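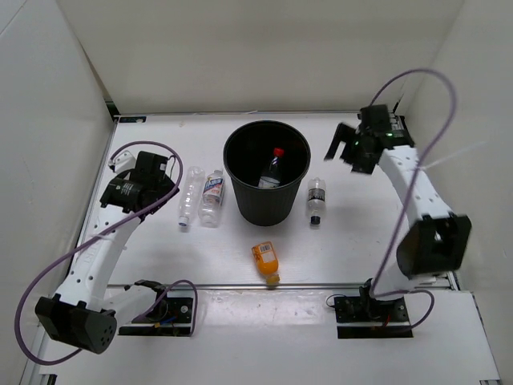 Metov two-arm sorting cell: setup and care FAQ
Maintained by Kendra Cormier, Grarivside. Updated December 22, 2025.

Which bottles do we use for the bin task?
Empties from the break room are fine. Mix the sizes, and keep at least one with a colored cap. Crushed bottles go in the recycling.

Where does the bin go?
Between the arms, toward the back. Both grippers have to reach over the rim with the elbows still bent. If an arm goes straight to get there, move the bin closer and save the new position.

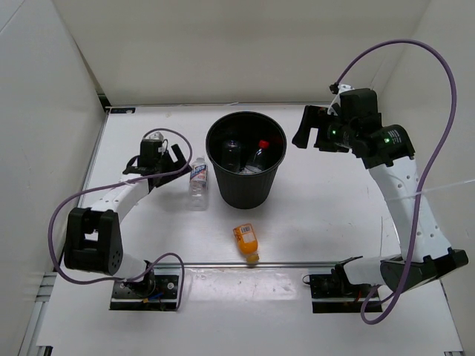

Bin between the two arms, one bottle upright and one on its side.

How much slack do the cables need?
Enough for a full wrist turn in both directions. Jog each arm slowly and watch the loops over the wrist and next to the base. A loop that drags on the wall needs a new tie - don't just push it back.

How often are the base bolts checked?
Every 100 hours. The log stood at 1,165 hours at the October check. Bearings are not our job. They go to Fortin at 4,000 hours.

What do I look at on the grippers?
The inner faces of the fingers. Wipe them with a dry cloth and compare left with right. If the texture is wearing smooth on one side, change both fingers. Spares are in drawer 49 at Pakham.
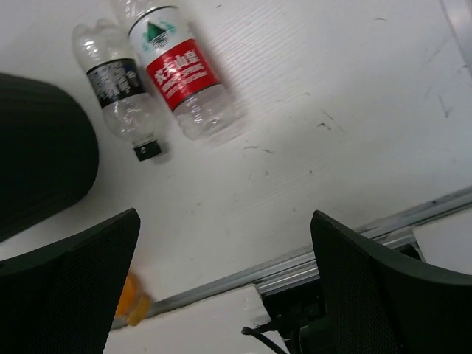 Wrist view, with both fingertips and the front rail showing.

Do scuffs on the table matter?
Mostly no. Clean off what comes off. Report a mark if the wrist view keeps picking it up as an object.

Can a bottle hang over the front rail?
Yes, but place it by hand and run the first pick at low speed.

Who signs off after a repair?
Anouk Van Hecke, or Kendra if she is out.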